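# Plarnwood: Two Novellas of the Salt Road

The two stories in this volume were written four years apart, and we have wanted to put them between the same covers for nearly as long. Volodymyr Zakharchenko's *The Kobzar of Mokura* follows a blind musician who is hired to sing a dead queen across the marsh, and who begins to suspect, somewhere past the second ferry, that she is humming along. Svatopluk Trnka's *Eria, Unmarried* is quieter and funnier, with a lighthouse, a very patient sea god and a wedding that keeps being put off until August.

They share a road, a handful of place names and one stubborn mule (you'll know her when you meet her!). You can read them in either order, though we'd start with Zakharchenko on a long evening, when there's time to go straight through to the end, and save Trnka for the morning after.

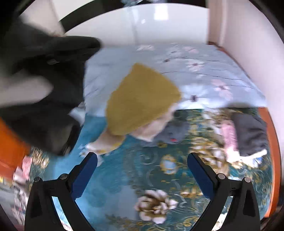

## The paperback

It runs to 300 pages, with a sewn binding that opens nicely flat and a cream paper that's kind to tired eyes. Both authors have added a short afterword, and Trnka's includes the wedding song in full, all those verses we had to trim the first time around. There's a map at the front, too, drawn to match the ferryman's directions, so please don't trust it past the marsh.

## Ordering

Paperback and ebook are both available from our shop page. Buy the paperback and we'll send the ebook along with it, so you can start reading while the parcel is on its way. Signed bookplates are free while they last; just write "Plarnwood" in the order notes and tell us whose name you'd like on yours.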